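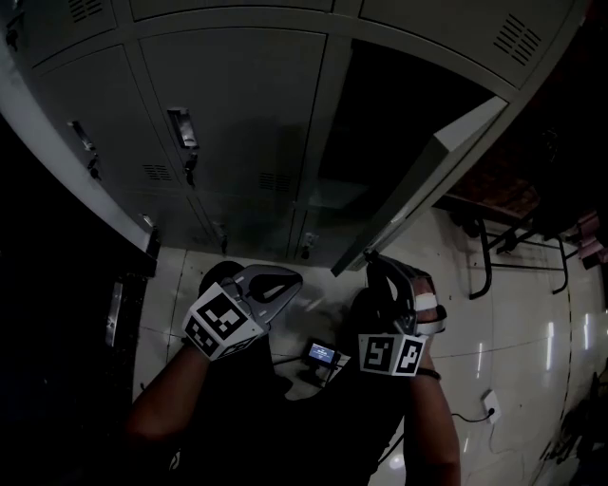

Muditz shared workshop – minutes, May

Meeting opened at 7 pm. Last month's minutes agreed.

Gripper build. The second pair is assembled. Jaw travel on one side is still uneven and will be shimmed before any more parts are printed. Budget spent so far is 924 of 1000.

Arm. The Sterosska controller from 2021 drops its connection under load. Agreed to try the Flornier board first and keep the old one for spares.

Lockers. Build parts to go in locker 9 – label everything.

Actions: order bearings, tidy the wiring notes, ask Qiu for a price on motors.

Closed 8.20 pm.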